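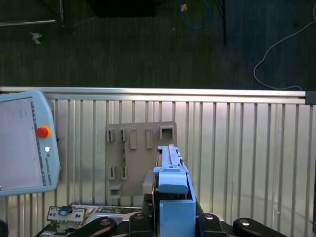 About Plelano

Plelano tests robot arms, grippers, cameras and controllers for companies that are about to buy them. We do not sell equipment and we take no commission from the firms that make it. A customer tells us what job the robot has to do, we set up that job in our shop, and we run the candidates against it until we have numbers worth reading.

The company was started by Garnet Landry and Meinir Pugh, who had both worked in maintenance at Farkmont. They had seen grippers picked from a catalog that later could not hold the part they were bought for. Their first bench was in a rented unit with 2 arms and a borrowed compressor. The shop now covers 3,300 square feet.

What we test

Most of our work is with small parts that have to go into a slot or come out of one. Computer hardware makes up a large share of it: memory modules, drives in carriers, cards and connectors. These parts are light, but they have narrow grip surfaces and do not forgive a bad angle. We mount slot holders on an upright board and have each gripper do the same insertions and removals, with the same arm and the same program wherever the controller allows it. A camera at the wrist records each try, and Osian Bevan goes through the recordings before anything is written up.

Our last gripper comparison, done for Wimaletti, came to 3,232 tries. Of those, 2,197 were insertions and the rest were removals.

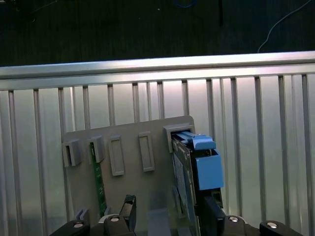

What you get

Every customer receives a written report, the full log and the recordings. The report lists grip force, cycle time, missed picks and any marks left on the part. We include the settings we used so your own people can repeat the test. If none of the candidates did the job, the report says so.

Who we are

Garnet Landry runs the shop and sets up the arms.
Meinir Pugh handles customers and scheduling.
Osian Bevan looks after cameras and data.
Meinir Ruddock designs fixtures and fingertips.
Hefin Owen writes the controller programs.

Visiting

Customers are welcome to watch their own tests. Please book ahead through Meinir Pugh. The shop is closed on Sunday.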